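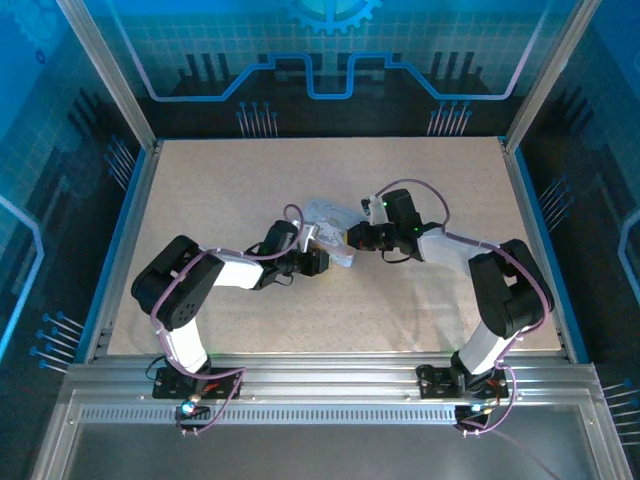
Both Jarent arms at the middle of the table, white plastic piece between the grippers.

Punex Jarent two-arm cell, notes after 43 days

2025-10-27

The Jarent ships on a pallet in two crates. The larger one holds the extrusion, the tabletop and the wall panels, the smaller one the arms, already assembled and wrapped in foam. Punex lists two people and one day for the build. Roxana Văduva and I took a day and a half, and most of the overrun went into squaring the posts before the side walls would slide in. The manual gives a torque for the corner brackets but no order for tightening them. Work diagonally and leave the back panel for last.

Both arms bolt to the front rail through black mounting plates. You can slide the plates along the rail, and the calibration routine expects you to tell it where they ended up. It accepts whole millimeters only. I measured from the left post with a steel rule and the first run came out fine on the left arm and 3 mm off on the right. Measuring both from the same post fixed it.

Cabling is the weak part. The purple leads run outside the links and are held with small white ties, and the spare length has to go somewhere. Too little slack and the wrist pulls on the connector at full extension. Too much and the loop hangs into the work area. I ended up leaving a loop over each arm and retying twice. Internal routing would cost more, I assume. A few clips molded into the links would cost almost nothing.

The small boards at the bases have status LEDs, and the wrists have a green one. The meaning of the colors is in an appendix of the software manual and missing from the hardware manual. Print that page.

Thin plastic is where I spent the most time. The grippers close on position by default, so with film there is no useful difference between closed on something and closed on nothing. There is a current threshold setting in Lollemix, the control package, and its default is 100. For anything thin and floppy I dropped it to 26 and slowed the closing speed. Handing a piece from one arm to the other is then a matter of when the first gripper opens. Lollemix has a built-in delay for this, set globally, so a value long enough for film makes every other transfer slow. I would like to see it per task.

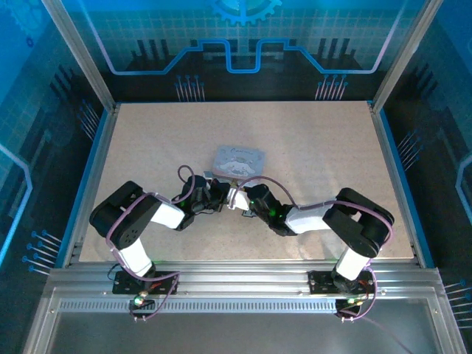 Two-Arm Bench Group, Somogyi Makers' Workshop

Small flat boxes are easier in one respect and worse in another. They don't deform, but one lying flat gives the fingers very little to close on. The gray-blue one with the cartoon puppy on the lid has rounded corners as well, so an approach at the corner tends to slip. Come in on the straight part of an edge, low, with both grippers, and keep the tips level with each other. If one tip is even slightly high the box turns.

The speckled tabletop is a good choice for this. Light enough for contrast, no glare under our overhead lights. The circuit-board print on the walls I could do without. Beatrice Nzioka tried a background subtraction step on it and found the fine pin lines gave her more false edges than a plain wall would. Punex sells plain gray panels as an option. Order those if you plan on using any vision of your own.

Reliability so far: 168 hours powered, one servo fault on the right elbow, cleared by a restart and not seen again. Homing has drifted once, in the week the heating came on, and a recalibration took ten minutes. Noise is low enough to talk over.

Support answers by email within two working days. They sent the missing bracket screws without asking for photos. My question on the transfer delay was passed to the software people, who say January.

Would I buy it again at this price? For bench work with light parts, yes, with the plain panels and a bag of better cable ties. For anything that needs a real force reading at the fingers, no. The current threshold is a stand-in and it behaves like one.

Next post will cover the Lollemix scripting side, mainly the logging format, which changed between the version on the USB stick and the one on the download page.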